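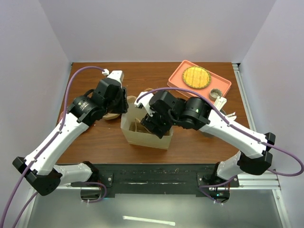

Roel Van Loon has been mixing wall paint by hand for 30 years and he still gets excited about white. Proper excited, hands-in-the-air excited. I had gone over to his workshop in Lerach expecting to talk about the big moody greens and the brick reds he's known for, and we spent most of the first hour on whites and nearly-whites. We started with the pale lavender-white you can see on the wall at the top of this page, behind the wooden tabletop, which is just the sort of pairing he loves. "Wood is orange," he told me. "People don't think so, they say it's brown, but put it next to a white with a bit of violet in it and look again. It warms up straight away. You've spent no money on the wood at all and it looks better!"

He buys that effect with a tiny pinch of pigment. For a bucket of white he'll use so little violet that I couldn't see it go in, and he stirs for ages, scraping round the bottom with a stick that must once have been a chair leg. Then he paints a bit of card, props it on the windowsill and makes you wait. It goes on looking like nothing much. Ten minutes later it was the loveliest colour I'd seen all week, and I had to ask him to write the name down for me.

The names are a sore point, as it happens. Van Loon doesn't name his colours, he numbers them, and the numbers follow the order he made them in. My lavender-white is 117. "I had a customer who wanted to call it Morning Something," he said. "Morning Mist, Morning Dove, I don't know. And then you only want it in a bedroom. It's a very good colour for a kitchen! It's good in a corridor. If I call it 117 you can put it where you like."

I asked how he came to it all in the first place, and he laughed and said by being bad at wallpaper. He was apprenticed to a decorator called Ward Kramer, and on his first proper job he hung a whole chimney breast upside down (herons, standing on their heads). Kramer said nothing, took it down, and the next day put him on paint. "He was a quiet man. He taught by leaving things where you'd find them. I would come in and there would be a board with five greys on it and no note, and I knew I had to find out which one didn't belong. Sometimes they all belonged. That was the nasty version."

He still has one of those boards. It hangs by the sink, and to me it's five stripes of the same grey, though he went along it with his finger saying blue, green, blue, pink, yellow, as if he was reading a bus timetable. I looked again after that and I could see the pink one. I was ridiculously pleased with myself.

What I most wanted to know was why a colour that's gorgeous on the tin turns sour on the wall, because I've done that to myself three times now, most recently in a hallway I'd rather not discuss. Van Loon's answer is that most of us look at the colour in the wrong place. We hold the card flat on the table, under the kitchen light, and then we put the paint on an upright wall that faces away from the window.

"A wall gets its light from the side, and the floor throws colour up on it as well. If you have a green carpet, you have green light on the bottom half of your wall. There's nothing wrong with your paint. Stand the card up! Put it down by the skirting board, put it in the corner, put it behind the door. Behind the door is where you learn the most."

He is just as keen on big samples. The little squares are hopeless, he says, and painting a patch straight on the old wall is nearly as bad, as the old colour shouts at the new one all round the edge. He paints a sheet of lining paper the height of the wall and pins it up, and he leaves a white border so your eye has a rest before it gets to whatever was there before. You move it every day. When you've stopped noticing it, he says, buy the paint.

And the ceiling? I thought he'd say white. He looked at me quite kindly. "Why white? You've just made a nice decision about four walls and now you put a lid on it from another house." He takes the wall colour and lets it down, one part colour to 2 parts white, and carries it over the top and a hand's width down the wall where there's no picture rail. There's a back bedroom upstairs where he's done this in a dusty apricot, and I stood in there for a good while. You can't find where the room stops. It's a very small room, and I'd have guessed it was a third bigger.

We had lunch in the yard, bread and a runny cheese from Charbonneau's on the corner, with the cards for a new job laid out between the plates. It's a music room in a tall old house called Solix, north-facing, with one long window, and the owners have asked for yellow. Van Loon is delighted. Yellow is the one that frightens people, he says, and he understands why: it gets stronger as it goes round a room, each wall lighting up the next, so that a soft butter on one wall becomes custard on four. His trick is to pick the yellow he wants and then make one that's greyer and duller than seems sensible. The card he was proposing looked like old string. He held it up next to the cheese and was very happy with the match.

He's made that colour before, in May, for the reading room at Zerkia, and he showed me the jar with the date of the last batch on the lid, 2019-09-08. I asked if he ever worries about repeating himself. "It isn't a repeat, it's another room. I could paint 100 rooms from that jar and you'd come out with 100 yellows."

I went home with a small tin of 117 and a roll of lining paper under my arm. At the moment it's pinned up behind the hallway door, and tomorrow it goes down to the corner by the coats.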